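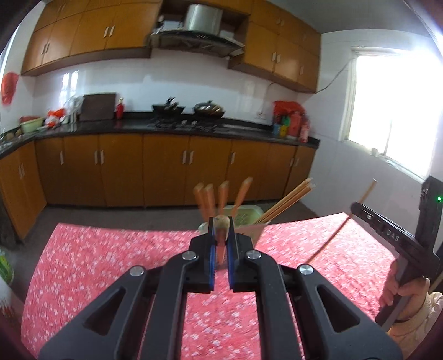 How long does a wooden spoon last?

With daily use and a rub of oil every few weeks, a well-made one can last for decades.

Lucienne Fleury has one that her grandmother used for jam. One side of the bowl is worn flat from scraping the same pot, and the handle has gone dark where the hand goes. She keeps it on a nail over her bench in Drendness and measures new spoons against it.

Fleury has been carving kitchen tools full time for seven years. Before that she kept the books for a feed store and carved at night. Her shop is half of a former net shed at the bottom of Zedier Street, with a woodstove, two benches and a band saw she bought from a school. She sells under her last name, which she burns into the back of each handle.

Most of her wood comes from Rurkholm, up the valley, where old fruit orchards are being cleared. Apple and pear are her favorites. Cherry is easier to find and easier to cut. She will take maple when it is offered. She does not use oak, which has open pores that hold food, or pine, which is soft and can leave a taste.

The wood arrives green, and she likes to work it that way. A log is split with a froe, the pith is thrown out, and the rough shape is cut with an axe. The bowl is hollowed with a bent knife. Then the spoon goes into a paper bag with its own shavings and sits on a shelf, away from the stove, for up to three weeks. Dried too fast, it will crack at the end of the bowl. She still loses a few that way every month, mostly in March, when the air in the shed changes from damp to dry and back again.

Once dry, the spoon gets a final pass with a sharp knife. She sands very little. A knife cut leaves the surface smooth and closed, she says, while sanding leaves fibers that stand up the first time they get wet.

The finish is plain linseed oil, the food-safe kind, with no added dryers. Two coats, wiped off, then left by the window. She tried walnut oil for a while and gave it up after customers asked about nut allergies.

Her catalog last year had 89 shapes in it. She has since cut it down. The best seller is still a flat-edged stirrer with a slight angle, made for getting into the corner of a pan. Left-handed cooks have to order theirs, and there is a wait.

People ask her most about washing. Her advice is short. Use hot water, a little soap and a cloth, and dry the spoon right away. Stand it upright, handle down, so air can get to the bowl. Keep it out of the dishwasher, where the long heat opens the grain. If it starts to feel rough or look gray, rub it with oil and leave it overnight. A spoon that smells of onion can be boiled for a few minutes and dried slowly. One with a deep crack should go in the stove -- the crack will hold food no matter how well it is washed.

She teaches a carving class once a month for six students. Everyone starts with a butter spreader, because it has no bowl, and some people never move on to anything else. She has a drawer of spreaders that students left behind.

The next open day at the shed is 18th May, from ten until four. Fleury plans to have some 100 pieces on the tables, along with a box of seconds by the door. Cash is easier, but she takes cards.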